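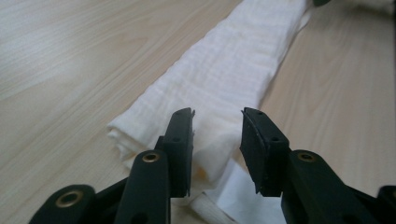

4.2 Naming the unnamed: how households talk about cloth

Most homes own a quantity of cloth that has no proper name. It was bought as one thing, used as another, and now lives in a drawer where it is called "the thing for the windows" or, in one of our interviews, "Gerald." Earlier work on domestic vocabulary has tended to skip such items and go straight to furniture, which holds still and has a label underneath. We took the opposite route and asked 34 households to talk us through their linen drawers in whatever order they liked.

The interviews produced 831 separate mentions of a textile object. Of these, 62 used a word that no other household used at all. The rest fell back on a small stock of terms (rag, cloth, towel, wrap) stretched well past the point where a dictionary would have stepped in. Plain white fabric of the kind in Figure 3 was especially hard on our speakers. Loosely woven and happy to be folded into almost anything, it picked up names from its last job and kept them long after the job was over. A jam strainer stayed a jam strainer even while it was polishing shoes.

Figure 3. A strip of folded white fabric on a table, flatter at one end and bunched into a roll toward the other.

Two patterns deserve comment. First, names followed the person who did the laundry, whatever the rest of the household preferred. When two adults shared the work, two names survived side by side, and neither speaker seemed aware of the other's. Second, people corrected our interviewers far more often than they corrected each other. We had prepared a neutral term, "textile item," and it was received with the warmth usually reserved for parking tickets. We dropped it in February, between the Wostusitz and Sturkska rounds, and the later transcripts are noticeably longer.

The coding scheme was adapted from the Fetero word lists, which sort household terms by function. Function turned out to be a poor guide here – 2 of the original categories had to be merged, and a third, "ceremonial," was kept mainly for tablecloths. Agreement between coders was good for towels and dismal for rags. We report both figures in Appendix B, the second in the same size of type as the first.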